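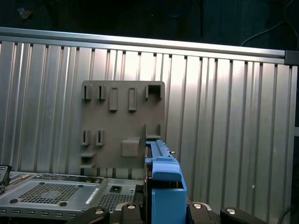

Grey mounting plate on a corrugated aluminium panel.

Playtesters wanted: Idard, a two-player platform game

Praria is looking for 30 people to play an unfinished build of Idard at our studio in Povell this April. Idard is a side-on platform game for two players sharing a sofa. One player climbs, the other moves the ledges, and you swap at every checkpoint. There are 41 levels in the current build. You will be asked to play a set of them, picked to suit how much you have played before.

What you will do

Each session lasts three hours with a break in the middle. You play with a partner, then fill in a short form and talk to one of the designers. We record the game screen and your button presses. We do not record your face or voice. Please don't read up on the levels beforehand if you know someone who has already been in.

Who can apply

You must be 18 or over and able to get to Povell on your own. We want a mix of players. If you finish platform games on the hardest setting, apply. If you last held a controller at a cousin's house years ago, apply as well, as we are short of beginners. You can come as a pair or on your own, and we will match single players on the day. You cannot take part if you work for another games company or write about games for pay.

We can supply controllers with larger buttons, and the build has subtitles and a high-contrast mode. Tell us on the form what you need. The test room is on the ground floor and has a step-free entrance from Asante Road.

Payment

£78 per session, paid by bank transfer within two weeks. Travel is not covered. Everyone who completes a session gets a copy of the finished game and a name in the credits, unless they ask to be left out.

How to apply

Fill in the playtest form on the Praria website and choose morning (10am) or afternoon (2pm). We had more than 163 applications last time and could not reply to them all. If you have a place you will get an email with directions and a confidentiality agreement, which needs to be signed before you come in.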